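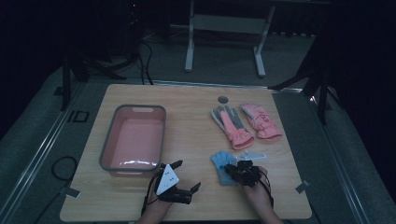

Page 2 of 3

About Roviditz

Roviditz is a small company that sorts, pairs and sends back out the gloves, mittens and hats that children leave behind. We work for schools, day care centers, after-school programs and a few ski clubs. Apinya Jaidee and Pongsak Wattanapong started the company and still run it.

How we began

Apinya worked in a school office for several years. Every June the lost and found went into bags, and most of what was in the bags was gloves. Many of them were in good shape. They went in the trash anyway, as a single glove is hard to give away and it takes time to find the other one. She took the bags home one summer and spread everything out on the living room floor. By the end of the second week she had matched more than half of it.

Pongsak had been running the laundry room at the Hallgrímsson guest house and knew how to wash wool, fleece and knits without ruining them. He offered to do the washing. The next year two more schools asked if they could send their bags, and we rented our first room.

What we do

Bags come in with a tag showing the school and the room they were collected from. We empty each bag, shake out the sand and gravel, and check the cuffs for names. Anything with a readable name goes back to the school in its own envelope. The rest is washed, dried flat and brought to the sorting tables.

Sorting is done by hand, one glove at a time. We start with color, which is the quickest way to break up a pile. Pink is always the biggest group in the small sizes and light blue is usually next. After color we look at the palm, then the cuff. Two pink gloves can look like a pair until you see that one has a gray palm and the other is pink all over. A ruffled cuff narrows things down but does not settle it, and the same goes for a printed design on the back, which fades with washing. We ask new staff to lay gloves side by side with the fingers pointing the same way before calling them a pair.

Matched pairs go in a basin, one basin to a table. We use plain rectangular plastic ones. When a basin is full it goes to the packing shelf, and an empty one takes its place.

Gloves with no match are kept for one full school year. The other one often turns up in a later bag, or in a coat pocket when the coat itself comes in. After a year, singles are offered to schools for craft use or cut up for patching.

Last year we returned 1,015 pairs. Up to 600 more went to Plernutia, the winter clothing exchange we work with, which gives them out at its fall coat days.

The workroom

Our tables are square, with light wooden tops. We tried white tops first and found that pale gloves were hard to see on them, and gray lining disappeared on the gray ones we tried after that. Light wood works for nearly every color we get. The floor is gray carpet, which is easier to stand on for a shift than the concrete in our old space. It does collect lint and is vacuumed at the end of every day.

Mending is done in the next room. We close finger seams, reattach loose cuffs and replace elastic. We do not patch palms that have worn through on both gloves.

Who works here

Pongsak is in charge of washing and mending. Apinya handles the schools, the pickup schedule and the sorting room. The rest of the staff work part time, mostly from 9 a.m. to 2 p.m., so that they can be home when their own children get out of school. Training takes about a week. Most of it is spent at the table with an experienced sorter, working through mixed bags.

Working with us

Schools pay a flat fee per bag, which includes pickup, washing and return. Each school gets a set of Brenine mesh bags to keep by the lost and found. Please leave out shoes, lunch boxes and water bottles. We have no way to clean them and they will come back to you as they are.

If your school would like to be added to the route, the office can reach us through the contact form. New schools are added in August and again in January, after the winter break. Families looking for one particular glove should ask at their school first and give the office the color, the size and anything unusual about the cuff.

Next page: Pickup areas and fees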